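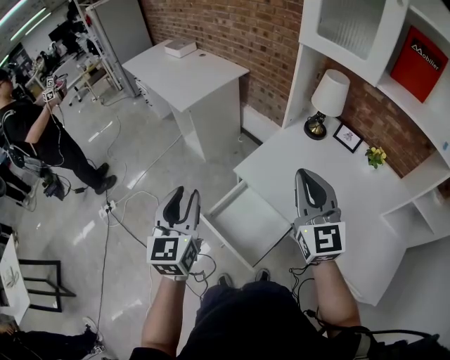 Modul Handhabungstechnik und Datenerfassung
Handout zur vierten Einheit: Einrichtung und Pflege der Handgreifer-Station
Lehrgebiet Robotik, Standort Karkberg
Verantwortlich: Folke Torvik, Ánh Đặng

1. Gegenstand der Einheit

Die Einheit behandelt die Inbetriebnahme, die Kalibrierung und die laufende Pflege des handgeführten Greiferpaars Ziltari. Die Teilnehmenden sollen am Ende in der Lage sein, eine Station selbstständig einzurichten, einen Messlauf freizugeben und einfache Störungen zu beheben. Kenntnisse über Koordinatensysteme und starre Transformationen aus der zweiten Einheit werden vorausgesetzt.

2. Aufbau der Station

Eine Station besteht aus zwei Greifern mit je zwei gekrümmten Fingern, den zugehörigen Markerwürfeln, der Kopfkamera, dem am Körper getragenen Kabelstrang und dem Auswerterechner mit der Software Prondura. Der Markerwürfel sitzt unterhalb der Finger und trägt quadratische Schwarz-Weiß-Muster. Aus den Mustern bestimmt die Software Lage und Orientierung des Greifers im Kamerakoordinatensystem. Linker und rechter Würfel tragen unterschiedliche Kennungen und dürfen nicht vertauscht werden. Eine Verwechslung fällt bei der Aufnahme selbst kaum auf, macht die Daten jedoch unbrauchbar.

3. Einrichtung

3.1 Vorbereitung des Arbeitsraums
Der Arbeitsbereich ist vor jedem Lauf freizuräumen. Kabel am Boden sind so zu führen, dass die tragende Person weder beim Vorwärts- noch beim Rückwärtsgehen darauf tritt. Mehrfachsteckdosen gehören an den Rand des Laufwegs. Glänzende Bodenbeläge spiegeln die Deckenbeleuchtung. In solchen Räumen ist die Belichtung der Kopfkamera fest einzustellen, die Automatik bleibt ausgeschaltet.

3.2 Anlegen
Zuerst wird der Gurt geschlossen, danach werden die Kabel eingehängt, zuletzt die Greifer aufgenommen. Zwischen Gurt und Greifer muss so viel Kabel frei bleiben, dass beide Arme vollständig gestreckt werden können. Eine zweite Person prüft den Sitz der Steckverbinder. Die Unterarme bleiben unbedeckt, weite Ärmel können die Marker verdecken.

3.3 Einschalten
Beide Greifer werden nacheinander eingeschaltet, beginnend mit dem linken. Grünes Dauerlicht bedeutet Betriebsbereitschaft. Blinkt die Anzeige länger als 20 Sekunden, ist der betreffende Greifer abzuschalten und die Steckverbindung zu prüfen. Vor der Kalibrierung ist eine Aufwärmzeit von 15 Minuten einzuhalten.

4. Kalibrierung

Die Kalibrierung erfolgt in der festgelegten Reihenfolge:

Grundstellung: Beide Greifer vor den Körper halten, Finger nach oben, Würfel zur Kamera gewandt.
Öffnungsweite: Jeden Greifer einmal vollständig öffnen und schließen. Prondura übernimmt die Endwerte.
Drehung: Jeden Würfel langsam um die Hochachse drehen, bis alle seitlichen Flächen erfasst wurden.
Abgleich: Beide Würfel nebeneinander in Gesichtshöhe halten und den angezeigten Abstand mit dem Messschieber vergleichen.

Weicht der Abstand um mehr als 4 Millimeter ab, ist die Kalibrierung zu wiederholen. Nach zwei erfolglosen Versuchen wird die Station gesperrt und im Stationsbuch vermerkt. Arbeiten mehrere Personen gleichzeitig im Raum, ist darauf zu achten, dass keine fremden Würfel im Sichtfeld liegen — auch nicht am Bildrand.

5. Pflege

Die dunkle Auflage der Finger wird nach jedem Nutzungstag mit einem trockenen, fusselfreien Tuch abgewischt. Lösungsmittel sind nicht zulässig. Die Markerflächen dürfen nur an den Kanten berührt werden. Zerkratzte oder vergilbte Flächen werden vollständig ersetzt, ein Überkleben ist untersagt. Kabel werden in weiten Schlaufen abgelegt und nicht um den Greifer gewickelt. Nach 24 Betriebsstunden ist das Spiel der Fingergelenke zu prüfen.

6. Häufige Störungen

Ein Würfel wird nur zeitweise erkannt: Beleuchtung und Verschmutzung prüfen, danach die Belichtungszeit verkürzen.
Die Öffnungsweite springt: Zugentlastung und Stecker am Greifer kontrollieren.
Beide Greifer fallen gleichzeitig aus: Versorgung am Gurt und Mehrfachsteckdose prüfen.
Die Lage driftet langsam: Klemmschraube des Würfels nachziehen und neu kalibrieren. Die Schraube wird nur handfest angezogen.

7. Aufgaben zur Nachbereitung

a) Skizzieren Sie die Kette der Transformationen von der Kopfkamera bis zur Fingerspitze.
b) Begründen Sie, weshalb der Abgleich nach der Drehung erfolgt.
c) Erstellen Sie für Ihre Station einen Kabelplan und legen Sie ihn dem Stationsbuch bei.

Die Ausarbeitungen sind bis Ende Oktober bei Ánh Đặng einzureichen. Ersatzwürfel und Klemmschrauben gibt Folke Torvik gegen Eintrag in die Materialliste aus.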